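Sirnico Opens Its Lost-and-Found Board Game Exchange to Mail-In Orders

For immediate release

I run Sirnico, a very small company that matches people with the board game pieces they've lost. If you've ever opened a box on a rainy night and found three dice where there should be four, you're my customer, and I'm thrilled to tell you that starting this February you can order replacement parts from us by mail. Up to now you had to come to the counter in Drikeck and dig through the drawers with me (which plenty of people love, and you still can).

The idea started with my own copy of a train game that was missing one blue station. I bought a second beat-up copy at a yard sale to get the station, and then I had a whole box of leftovers. You can guess the rest. Friends gave me their incomplete games, then their friends did, and by the time I signed a lease I had parts from 3,152 boxes sorted into bags. The count now stands at 3,754, and yes, I keep the tally on a sheet by the register and update it every Friday.
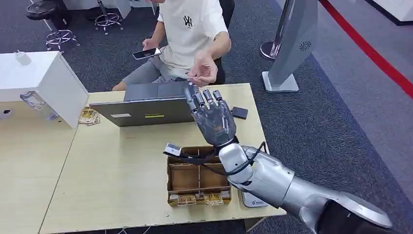 Mail orders work pretty much like the counter does. You send us the name of the game, the year on the box if you can find it, and what's missing. The year matters more than you'd think! Publishers change the size of a pawn or the shade of a card back between printings, and one card with the wrong back will ruin a deck. If we have your part, we write back with a price and hold it for 40 days. If we don't, you go on the wish list and you'll hear from us when one comes in. There's no charge for being on the list, and you can put as many games on it as you like.

Prices are simple. Plain wooden cubes, pawns and standard dice are 58 cents each. Cards cost a little more, and boards and molded figures are priced one at a time. Postage is extra. I went back and forth on whether to set a minimum order and decided against it, so if all you need is one yellow cube, please go ahead and order one yellow cube.

We're also launching Prarari, our new rulebook library. People kept asking me for rules almost as often as they asked for pieces, so I've set aside a shelf of original rulebooks you can borrow for the price of postage. Some have the previous owner's scribbles in the margins, and I've left those in. My favorite has a house rule about snacks written across the inside cover. 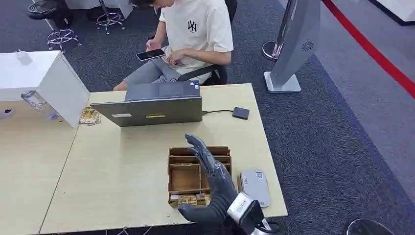

Drikeck, February

The other piece of news is our trade-in program, called Mao after my old cat, who used to sleep in the box lids. Bring or mail us an incomplete game and you get store credit toward parts or toward one of the complete sets we've rebuilt. We take nearly anything printed on cardboard: family games, war games, trivia games with hopelessly old questions. Please don't send jigsaw puzzles. I love them, but I can't check them, and the last bag of mixed puzzle pieces took up a closet for a year.

A few tips if you plan to trade in. Tape loose box corners with paper tape, put small pieces in a bag, and tuck in a note saying what you know is missing. Musty boxes can't go on our shelves, though we'll happily take the pieces out of them if they're clean. Credit doesn't expire.

The counter stays open from noon to six, Tuesday through Saturday, and mail orders go out twice a week. Requests can be sent through the form on the Sirnico website or on a postcard to the shop. I'm happy to talk with reporters, game clubs, and anybody writing about old games, and afternoons are the best time to catch me.

Press contact: Sirnico, Drikeck shop counter, attention Press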